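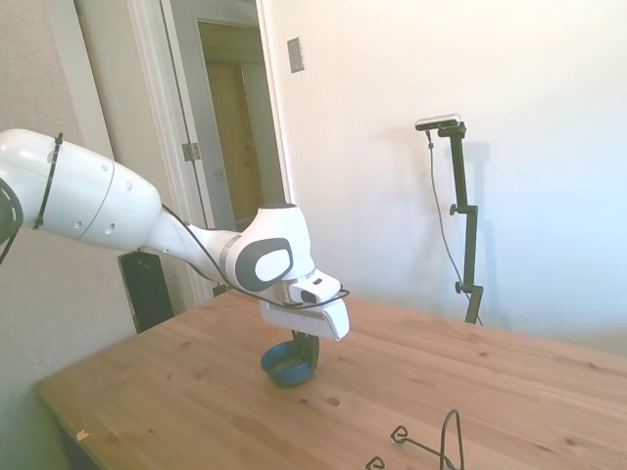 Kazimír Baláž wrote underneath that anyone selling a miracle oil for pine should be made to eat dinner off it for a year first. I'm inclined to agree with him, but I still have to decide.

Pine table: oil, varnish or leave it alone?

The table is pale pine with knots and a few small dents. I use it for bowls, pots and whatever else comes off the hob. The man in the Stendik shop says two coats of their oil will stop marks for good. I don't believe "for good". Has anyone lived with an oiled pine top for longer than a week before recommending it?

Zdeňka Hubáček

Lahcen Lamrani
Oiled mine in July. It looked lovely for a fortnight and then I put a hot pan on it and got a white ring, same as before. The oil slows down spills, so you have time to find a cloth. That's all I'd claim for it. The tin said 55 square metres, which I doubt very much.

If you do it, sand lightly along the grain, wipe off the dust, put on far less than the tin tells you and rub off the extra after 20 minutes or so. Do the underside too, whatever people say about it not mattering. And lay the rags flat outside to dry, don't leave them in a heap, they can catch fire.

Knots are a separate matter. Oil makes them darker. Some people like that.
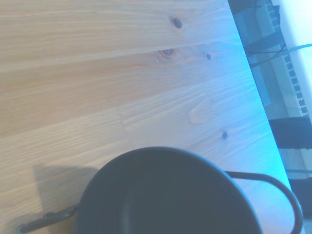
Black pot on the pine top, knots showing in the planks.

Justinas Ramanauskas
just varnish it

Oldřich Jireš
I'd be careful with "just varnish it". Varnish is fine until it chips, and on soft pine it does chip, because the wood dents underneath and the coating can't follow. Then you are stripping the whole top to mend a spot the size of a pea. I did this with a Betimari table and swore off it.

My own view is that dents in pine are not worth fighting. A damp cloth and a warm iron will lift a shallow one — sometimes. Try it on bare wood only, and on a bit you don't look at. Under pots I use a cork mat that cost me 2 euros and has done more than any tin in the cupboard.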